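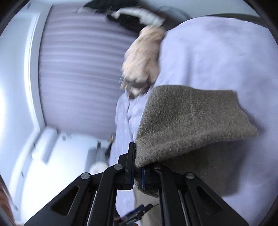
The Brown Sweater

Violeta Cáceres had been folding since lunch. Her aunt's house in Hillport was sold, and the truck from Ploverow Movers would come at 8 in the morning. The kitchen was done. The closet was what remained.

She had kept the sweater for last. It was somewhere between gray and brown, fuzzy all over, with little pills in the knit. Her aunt had worn it to the bakery on Navarrete Street every winter that Violeta could remember.

The phone rang while she was holding it.

"Did you find the sweater?" asked Deolinda Guerreiro. She and Aunt Pilar had shared a counter at the bakery for years.

"I have it here."

"It was mine first. Did she tell you that?"

"No."

"I lent it to her in June. It rained the whole time, and the oven was broken. She said she would bring it back when the weather changed."

Violeta sat down on the edge of the bed. The lavender blanket was soft under her hand.

"Do you want it back?" she asked.

Deolinda took a while to answer. A radio was playing on her end, and then she turned it off.

"Is the collar still good?"

"I'll look."

She put the phone on the nightstand and spread the sweater out on the blanket, front side up. She pulled one sleeve straight and then the other. She ran a finger along the ribbing at the neck. 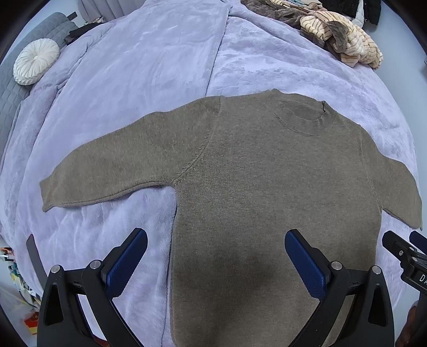 The sweater on the lavender blanket, sleeves out.

"The collar is fine," she said when she picked up the phone. "The cuffs are fine too. It's fuzzy."

"It was always fuzzy. It got on the bread."

Violeta laughed. She had not done that all day.

"You keep it," Deolinda said. "But come by with it on. I'm at 227, the door past the pharmacy – the bell doesn't work, so knock."

"After the truck leaves."

"I'll make soup."

Violeta hung up. She taped the last box shut without the sweater in it and wrote CLOSET on the side. Then she pulled the sweater on over her shirt and went to find her shoes.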